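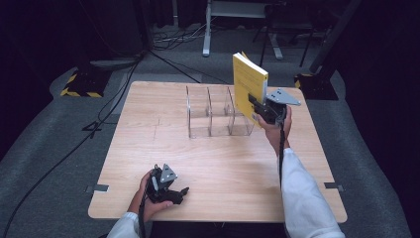

Unit 7: Keyboard input, from switch to character

Category: Course notes > Input devices

These notes go with the second practical. Read them before you open the Esard simulator, as the worksheet assumes you know the terms in bold on the slides.

1. The matrix

A keyboard rarely has one wire per key. The switches are wired in a grid of rows and columns, and the controller switches on one column at a time and reads all the rows. A board with 13 columns and 7 rows can address 91 positions using 20 pins. Not every position has to be used.

The controller repeats this scan many times a second. Each full pass gives a table of ones and zeros, and the firmware compares it with the table from the pass before. Any difference is a key going down or coming up.

2. Bounce

A mechanical contact does not close cleanly. It opens and closes several times over a few milliseconds before it settles, and a fast scan will see all of this as separate presses. There are two usual treatments:

- Wait first. Report a change only when the reading has been the same for a set time. Safe against electrical noise, but adds a delay to every press.
- Report first. Send the change at once, then ignore that key for a set time. Quicker, but a single noisy reading counts as a press.

The Trunar board in the lab uses the first method when a key goes down and again when it comes up. You can change this in the settings file for exercise 2.

3. Ghosting

Take two rows and two columns. Hold three of the four keys where they cross. Current can now flow backwards through the held switches, and the fourth key reads as pressed although no one has touched it. This is a ghost key.

A diode in series with each switch stops it. Cheaper boards leave the diodes out, and their firmware drops any combination that could be a ghost, so some three-key chords never arrive at all. Draw the grid on paper before you answer the question on this - it is very easy to get the current direction wrong.

4. Scan codes, keycodes and layouts

The position in the matrix means nothing to the computer. The firmware looks it up in a table and sends a code for the key. The operating system then applies the layout chosen by the user and works out the character. On a UK layout, Shift and 2 gives a double quote mark. On a US layout the same two keys give @. The keyboard has sent the same codes both times.

Keep the two tables apart in your answers. Marks were lost on this last September by people who wrote that the keyboard "sends a letter".

5. Practical

Load the Mocanu trace file in the simulator. It holds 464 scans from one board. Find every key press, state which method of debouncing you used, and mark any scan where a ghost is possible. Hand in the table and your code together.

Notes revised 2022-07-25

Related notes
Unit 6: Interrupts and polling
Unit 8: Pointing devices
Setting up the Cuma build tools
Worksheet 7: Reading a matrix trace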